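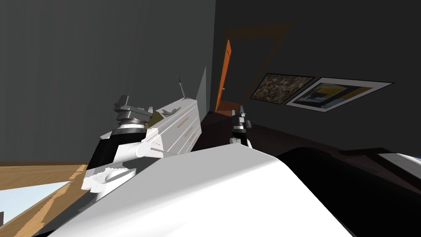 Flakberg Chests and Dressers: Frequently Asked Questions

Assembly, anchoring, drawer adjustment and care. For missing parts, see the last section.

Assembly

Do I need power tools?
No. A Phillips screwdriver, a rubber mallet and the supplied hex key are enough. If you use a cordless driver on the cam bolts, set the clutch to its lowest torque setting. An over-driven cam bolt strips the particleboard, and a stripped hole is not covered by the warranty.

In what order should the drawers go in?
Bottom drawer first, then work upward. Extend both runners fully, rest the drawer on them and push until the rear hooks engage. Each side should click. If only one side clicks, pull the drawer out and start again.

Can I leave off the back panel?
No. The back panel keeps the case square. Without it the case racks sideways under load and the drawers bind. Nail it in while the unit is lying face down, after measuring both diagonals. The two measurements should match within 3 mm.

Can two people carry the chest after assembly?
Yes, with the drawers removed. Lift from the bottom rail. Do not lift by the top, which is held by cams and dowels only.

Anchoring

Is the wall anchor required?
Yes, on every model and in every household, with or without children. A chest with its drawers open has its center of gravity well forward of its feet. The anchor strap, bracket and case screw are packed in bag 9.

Which wall fastener should I use?
The supplied kit does not include wall fasteners, as the correct type depends on the wall. For wood studs, use a wood screw that enters the stud by at least 37 mm. For hollow drywall, move the chest to line up with a stud if you can. For brick or concrete, use a sleeve anchor or a plug rated for the material. Plaster over lath varies too much for a general answer; ask a local hardware store.

The baseboard holds the chest away from the wall. Is that a problem?
A small gap is acceptable if the strap is tight. If the gap is greater than the strap can close, fasten a wood spacer to the stud and mount the bracket on the spacer.

How much weight can the top hold?
The load limit for each model is printed on the label inside the case, behind the bottom drawer. Heavy items belong in the bottom drawer. Televisions should not be placed on any chest in the Flakberg range.

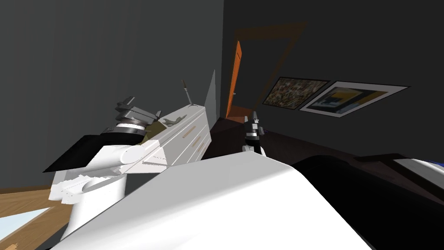

Loukia Gkikas wrote in to disagree with our advice on drywall. Her chest stands on a wall with steel studs, she says, and a wood screw will not hold in those at all. She asked for this page to say so. She is correct. For steel studs, use a toggle bolt through the face of the stud, and check the hold by pulling firmly on the strap before loading the drawers.

Drawers and runners

A drawer front sits lower on one side. How do I level it?
Remove the drawer and turn it over. Each front corner has a gray adjustment wheel. One full turn raises or lowers that side by 1 mm. Adjust the low side first.

The drawer rolls open by itself.
Check the case with a level from front to back. If it leans forward, shim the front feet. If it is level and the drawer still rolls, the soft-close catch has released. Push the drawer in sharply once to reset it.

Will runners from the Eris or Sartori series fit?
Eris runners fit; Sartori runners do not. The Sartori case is deeper and its rear mounting hole does not line up.

Care

What can I clean the surfaces with?
A cloth dampened with water and a little dish soap, followed by a dry cloth. Do not use acetone, abrasive pads or furniture wax. Wax leaves a film on painted surfaces that yellows over time.

Parts and warranty

How do I order a missing or damaged part?
Find the part number in the hardware list on page 2 of the assembly booklet and send it to Bimamex Parts Service with your model code. Runner pairs are part 304. Single runners are not sold. Replacement requests are handled by Liliana Cirillo.

Is the warranty valid if I paint the chest?
The warranty on the runners and frame remains valid. The warranty on the surface finish ends once it has been sanded, primed or painted.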